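## 3. Planning your station before you order

Welcome back! If you've read sections 1 and 2 you already know what the Lidell hand-held gripper kit can do, and you're probably itching to fill in the order form. Please hold off for one more section. Yolanda Cabello and I have helped a good many small labs get set up, and the money that gets wasted is nearly always spent in the first month, on things that looked sensible on a price list.

You'll need a tape measure, last year's supply spending if you can find it, and a quiet half hour.

### 3.1 Work out what you are paying for

1. Write down the tasks you want to record, in plain words. "Put the toast on the plate" is a fine entry. "Kitchen work" is too broad to budget from.
2. Next to each task, list every object the gripper will touch, and then every object that simply has to be standing nearby.
3. Mark the ones you already own. Go and look in the break room before you answer this - most groups own more than they think.
4. Decide how many grippers you need. We suggest 2, even for a single operator, so that one can be charging or out for new fingers while the other is in use.
5. Add a line for spare fingers and printed markers. They're small purchases and terribly easy to forget until the day you need them.

**Note:** The Gakgate mounting plate is sold separately and fits the standard Lidell body only. If you have the older Vadham body, write to us before ordering and Gerasimos Economou will check your version for you.

**Caution:** Don't order fingers in bulk until you've tried one pair on your own objects. Opened packs can't be returned.

### 3.2 Set aside money for the table

The gripper gets all the attention in a purchase request, and the table it works over gets whatever is left (we've done this ourselves, more than once). Put it on its own line, with a sum beside it. For a first station we allow about $200 for props, cloth, and clips, and leave the table itself out of the figure, as you may well have one in storage.

Props are where a budget gets pleasantly cheap. Ordinary household goods do very well, and you can build up a useful breakfast-table setup one shopping trip at a time, starting with the larger pieces and filling in with small ones. A white dish rack, a two-slot toaster and a little wire basket give you three quite different shapes to work around, and a divided tray with beans in its compartments takes up hardly any more room. Dried beans cost next to nothing, so buy a few kinds while you're at it.
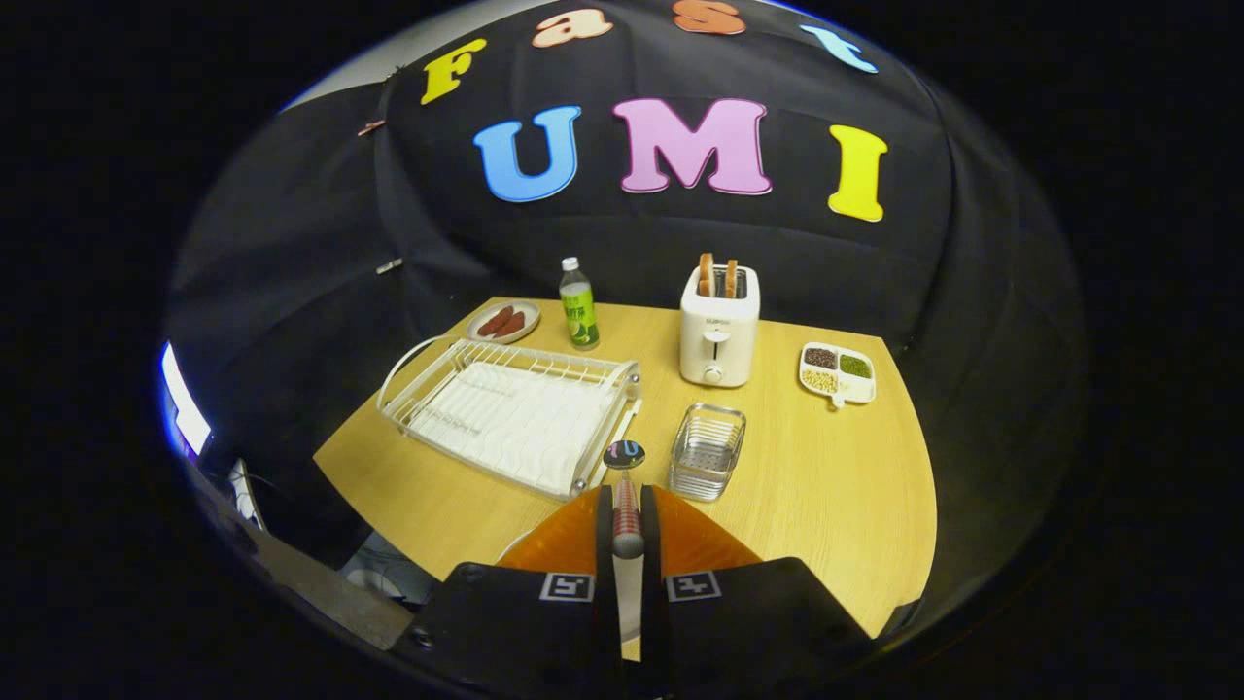
Cloth deserves a proper line in the budget too, and it's the item people most often try to save on. Buy a good deal more than the width of your table, because you'll want it to come around the sides as well as across the back, the way the black drape does behind the toaster and the tray, and still have enough left over to pin your team's letters on if you like that sort of thing. Clips are cheap, so get a few extra.

### 3.3 Before you send the order

1. Measure the table and the space around it. Leave 30 inches clear on the side where the operator stands.
2. Check that a power outlet is within reach of the charging dock.
3. Price your replacement props for the whole year, food included, and put the total under running costs.
4. Ask whoever signs off on purchases if props can go on the same request as the grippers. Some offices want them separate, and it's much nicer to know that early.
5. Copy your totals onto the Zarei planning sheet at the back of this guide, and keep a copy for yourself.

**Note:** Orders placed in March usually take longer to ship, so if your budget year closes in spring, send yours in ahead of the rush.

Once your order has been confirmed, go on to section 4, where we unpack the box and charge the grippers for the first time.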